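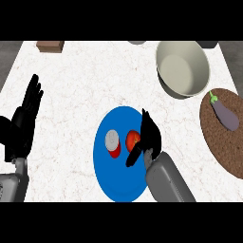 **Games / Controllers / Wired**

# Plerow 73 Arcade Stick

The Plerow 73 is a wired fighting stick for people who have already blamed their thumbs, their telly and their flatmate for losing. It weighs enough to stay put on a lap, and it will take a fair amount of grief before anything comes off in your hand.

The lever is a square-gate type with a short throw. If you grew up on pads it will feel wrong for a week or so. Stick with it, or swap the gate for the octagonal one in the bag taped inside the lid, which people tend to find in February when they finally open the thing up to clean out crisps.

Cledside did the casing and Workneh the buttons. The two firms disagreed about the colour for most of a year and the result is grey.
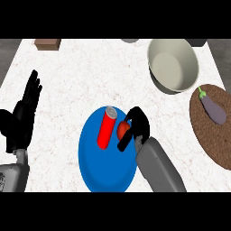

Button mapping is done with the Duna app, on a computer only. It saves three profiles. You can name them whatever you like up to seven letters, so choose your insults with care. There is no wireless mode and we aren't planning one. The lead is long, detachable and very hard to lose, although Amedeo Monti on our repairs desk has now replaced 73 of them.

## What you get

- Stick with square gate fitted
- Octagonal gate and hex key
- USB lead
- A manual, mostly diagrams
- Stickers

## Worth knowing before you order

Works with PC out of the box. Consoles need the adaptor, sold separately, and yes, we've had the emails. Tournament lock is the small switch at the back; flick it before your match so that you can't pause the game with your elbow in the final round. Spare buttons are sold singly or in bags of seven.

Firmware 1002 fixes the fault where diagonal inputs were read as a jump. If you enjoyed the extra jumping, stay on the old version.

Stock updated 14 March 2024. Grey only.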